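Gadance Timing Support
Ticket 3336
Subject: Transponder not recorded at start line, Ronitz circuit
Opened by: Bülent Toprak, Race Administration, Sezer Motor Club
Assigned to: Chaiwat Suksawat, Timing Systems
Priority: High
Status: Awaiting confirmation from club

Opened: February 2026

Description of fault
During the opening round at Ronitz, car 40 was not recorded by the timing system on its first passing of the start line. All later passings were recorded. The provisional results therefore showed the car one lap down, and the results had to be corrected by hand from the lap charts before they could be signed by the Clerk of the Course. The entrant has asked for written confirmation of the cause.

Equipment reported
Plultetti decoder, main loop at the start line, back-up loop at pit exit. Transponder hired from the club and fitted by the entrant.

Entry 1, C. Suksawat
Decoder log received with thanks. The main loop shows a normal noise level throughout the race. No passing is listed for car 40 on the opening lap, and no unassigned passing is listed at that time. Please confirm the grid position of the car and whether it was stationary ahead of the loop when the start was given.

Entry 2, B. Toprak
The car started from grid position 2. The front of the grid is marked out beyond the loop. The passing in question is the one at the end of the first racing lap, when the field was closely grouped.

Entry 3, C. Suksawat
Noted. The passing filter at Ronitz is set to 30 seconds, which is suitable for this circuit and is not the cause. The signal strength for car 40 is low on every lap. A weak transponder may be missed when several cars cross together. Please check the mounting height and the charge held by the unit.

Entry 4, B. Toprak
The scrutineer reports that the transponder was fitted behind the seat, above a metal floor panel. The regulations require a clear path to the track surface. The entrant has been told to move it before the next event.

Entry 5, C. Suksawat
The mounting position is accepted as the probable cause. The unit should be returned for a bench check in March. Until then it should not be issued to another competitor. No change to the decoder settings is advised.

Action outstanding
Club to return the transponder and confirm its new position on the car. The ticket will be closed once both have been received.

Attachments

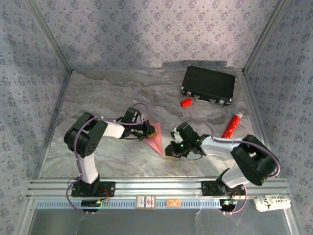
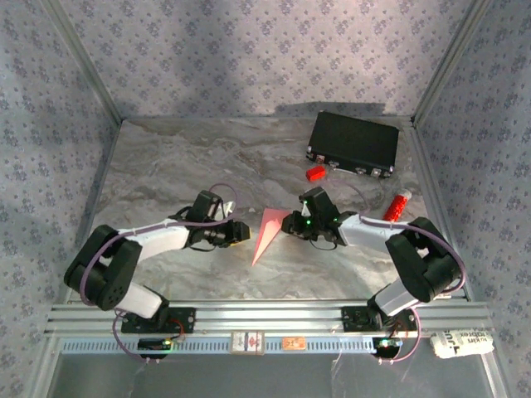 Attachments 1 and 2: enclosed cell with two robot arms, patterned walls.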